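The Showroom

Mathias Rainer had the keys to the Kelwood building until the end of January, and after that it would belong to someone else. He had sold kitchens and bathrooms there for long enough that he no longer looked at the prices. Now he had to look at them, as everything had to go on the list.

Bastian Thiele came to help with the list. He brought a flask and a clipboard and stood by the foot of the stairs.

"Where do we start?" he said.

"At the door," said Mathias. "Then we work back."

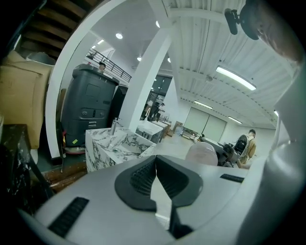
Issue 41

They did not start at the door. Bastian went straight to the sink counter in the middle, the one with the white and grey marble pattern, and ran his thumb along the edge.

"How much was this?"

"It was 633 when we opened."

"And now?"

"Put down 200."

Bastian wrote it down. Upstairs, behind the black railing, somebody was moving about. Mathias had stopped asking who came and went. Werkance had bought the lease and their people walked through when they liked, and they were polite enough. One had asked him where the fuse box was and thanked him twice.

The dark slab near the stairs was harder. It had been ordered for a woman in Görtz who wanted it for a hearth and then moved to the coast. She had paid for half. Mathias had kept it for her, then kept it out of habit, and by now he knew the white veins in it better than the lines on his own hand.

"You can't list that," said Bastian. "Half of it's hers."

"Which half?"

Bastian thought this over and left a blank line on the sheet.

They had tea at the white table. Mathias said his wife wanted the basin with the metal legs for the utility room, and Bastian said to take it, then. Mathias said it would have to go on the list first. He would buy it from himself at the proper price.

"That's daft."

"It's how I've always done it."

After tea they did the smaller things. It was slow work. There were pans from the year they tried selling cookware, and boxes that neither of them wanted to open.
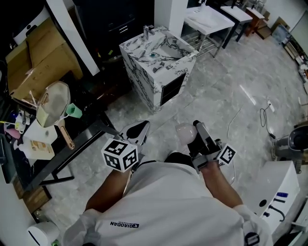 The vanity cabinet, with the basin and table behind it.

"What about this one?" said Bastian. He meant the cabinet with the bold black veining.

"My father picked that."

"Did he like it?"

"He said it looked like a map. He used to stand a cup of coffee on it and show people the rivers."

Bastian waited with his pen. Outside a van went by and the windows hummed a little. Mathias bent down and looked at the side of the cabinet, where the lines ran thick and then thin, and tried to find the place where his father used to begin.

"Put down 100," he said. Then he said, "No — leave it off."

Bastian turned to a new sheet and asked him about the chairs.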